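Workshop notebook, September 12, 2025
Azra Stoyanova

Glaze day at last, after putting it off all week in favour of tidying the clay shelf (which did need it, to be fair to myself). I mixed a fresh 2000 g batch of the Oma white, same recipe as the one we settled on in February, and sieved it twice. It was thicker than I like, so I let it down with a splash of water at a time and gave it a good long stir between splashes. I have a habit of being impatient at this stage and then moaning about runny glaze for the rest of the bucket's life, so please admire my restraint.

Twenty test tiles dipped, 16 of them in the Visten clay and the rest in the older Pavlović body that lives under the bench. I know we said we'd stop using the Pavlović, but it throws so sweetly and there is most of a bag left. The dipping went along nicely with the radio on. Two tiles slipped out of the tongs and have fingermarks where I fished them out; I've scratched an F on the back of each so we don't blame the glaze for them later.

Then banding, my favourite part. The Vindeck black is still a touch gritty even after grinding, and it drags on the brush when the wheel is going slowly. A bit of glycerine helped. So did using the long soft brush and holding my breath, though I wouldn't write that down as method. Wide bands came out patchy, narrow ones much cleaner. I'd like to try 3 plates with the band right at the lip, if there's room on the top shelf.

To do before the next firing: wash the kiln shelves, order more wax, find out where the good sponge has gone. If anyone has it at home, no questions asked, just bring it back!
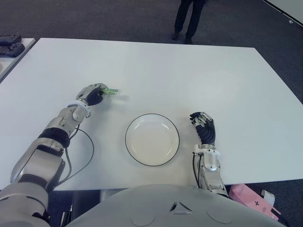

For the band width I keep going back and forth, and I did two more practice goes on a broken saucer before packing up. My heart is with the very narrow line, like the thin black rim on the white plate there, where the middle is left plain and the edge does all the work. It's less forgiving of a wobbly hand, so I'll centre each plate with a bit more care than usual and keep a damp cotton bud by the wheel. Brushes are soaking in the blue jar, please leave them be until morning.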